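About Hokevach

Hokevach supplies sorted and tested toy building blocks to preschools, therapy practices and after-school programs. The company was set up by Bheki Ntuli and Kumaresan Warrier, who still run the sorting room and the test bench between them. We do not mold blocks. We buy mixed stock, inspect it, grade it and repack it into sets that fit a stated teaching use.

Blocks arrive in bulk bins and are washed, dried and passed through a size gauge. Anything with a cracked wall, a bent edge or a worn stud is removed and goes back to the recycler. The remainder is sorted by footprint and height, then by color. Color comes last since most of our customers order by size.

Each lot is sampled for fit. Samples are joined and separated 25 times by hand on a plain mat, and a block that slips or binds before the end of the cycle fails. Two failures in a sample send the whole lot back to the gauge.
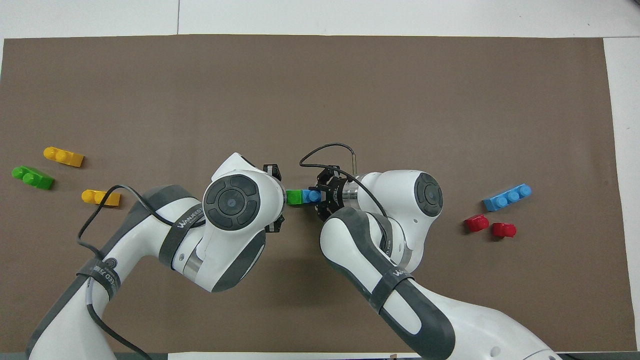
Mats are part of the method and are included with every classroom set. A matte, single-color surface keeps small parts from sliding and makes it easy to see when a piece is missing at cleanup. The mat should lie flat on a table with a margin of tabletop left around it. It can be wiped with a damp cloth and should be stored rolled, never folded.

Product lines

Premero is the classroom set. It holds 1,584 blocks in stackable trays, with a printed tray map inside each lid.

Kekana is the small set for one-to-one work. It holds 301 blocks and is used mainly for grasp and alignment exercises, where a child works with a few pieces at a time and the rest stay in the tray.

Prolico is the replacement service. Customers send a list of missing sizes and we ship loose blocks from graded stock. Blocks from Prolico are matched on fit. Color is matched where stock allows, and substitutions are listed on the packing slip.

Returns and lot records

The lot number is on the underside of the tray. Please quote it in any message about fit. Lot records are kept for 2 years and can be sent on request. Unopened sets may be returned in the original carton. Opened sets are accepted for exchange if the tray map and mat are included.

Page last revised 21 February 2019.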